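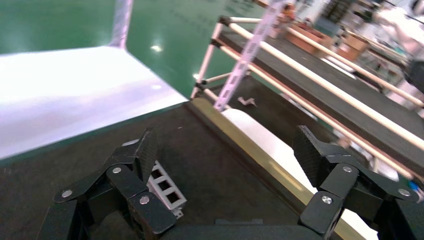

Do small plastic parts belong in the same bin as long metal strips?
Only if they're bagged first. Otherwise the small ones slide under the long ones and you order replacements for things you already own.

I know this from the Hirnska shop, where I spent most of Monday putting parts away and have now developed opinions about totes. Thread, sorry.

Current champion of the parts world: a little white and gray plastic piece shaped like a ladder. A ladder for whom, I couldn't tell you. It fits no category on our list, so it has been filed under "misc," "brackets" and "ask," depending on who was holding it.

Our list has 548 lines. Line 30 is "strip, long." Line 31 is also "strip, long." I wrote both of them, in August, in a good mood.

A dark work surface is a fine thing until you put a black part on it. White and gray plastic, no problem, you can spot it from the door. Black strip on matte black: you find it with your sleeve.

The other table surfaces are white, which fixes the black strips and creates a whole new hiding place for anything white. We have covered both options. Very fair to all parts.

Perforated metal is the worst roommate. Every piece has a row of little rectangular holes, every hole is looking for a corner to grab, and you reach in for one and come up with a chandelier.

What works for me: all the holes facing the same way, stacked flat, pushed into one corner of the tote. Long stuff goes in on the diagonal afterward. Yes, the diagonal wastes space. The long stuff was going to end up diagonal by lunch anyway, I'm just saving it the trip. 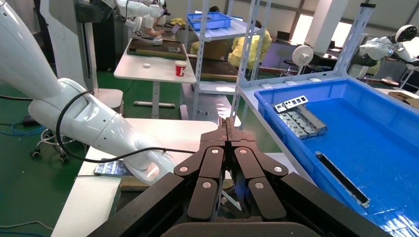
Blue tote, gray perforated parts in the corner, long black strip on the diagonal. Phone and paper cup not included in inventory.

Somebody will ask why we don't use dividers. We bought dividers. The dividers are in a tote. If you have read this far you can guess how well labeled that tote is.

On labels: I bought a roll of the Orura ones that claim to peel off clean. They do peel off clean. They peel off clean on their own, overnight, and you come in to a shelf of blue plastic and a floor of small paper opinions. Went back to a marker and tape.

Tape goes on the short end of the bin, the end that faces out from the rack. I put it on the long side for 2 weeks and had to pull every bin to read it, like a librarian with a grudge.

The rack itself, gray, slotted uprights, no complaints. You can move a shelf up one notch in 7 minutes if you have already found the mallet. I don't have a figure for the other case.

Top shelf rule: trays only, nothing deep. A tray up there you can pat around in. A deep bin up there is a time capsule. (There is also a yellow cloth up there. I have decided the cloth lives there now.)

Paper cups: I gave up on banning them. The new policy is that a cup can be on the table if no small parts are in it. This policy exists for a reason and the reason was mine.

Cables on the floor I am pretending are a different department. There's a blue tangle over by the office chair that has its own weather. Maybe next week.

Since a couple of you asked: the spreadsheet is called Drula. It was supposed to be an acronym. We've lost the document that said what for.

Status as of 4/22/24: strips stacked, tape on the short ends, lines 30 and 31 merged into one. The ladder thing has its own line now. It says "ladder thing."

If anyone has a better name for it, replies are open. "Grid" is taken, that's line 212 and it's a completely different shape.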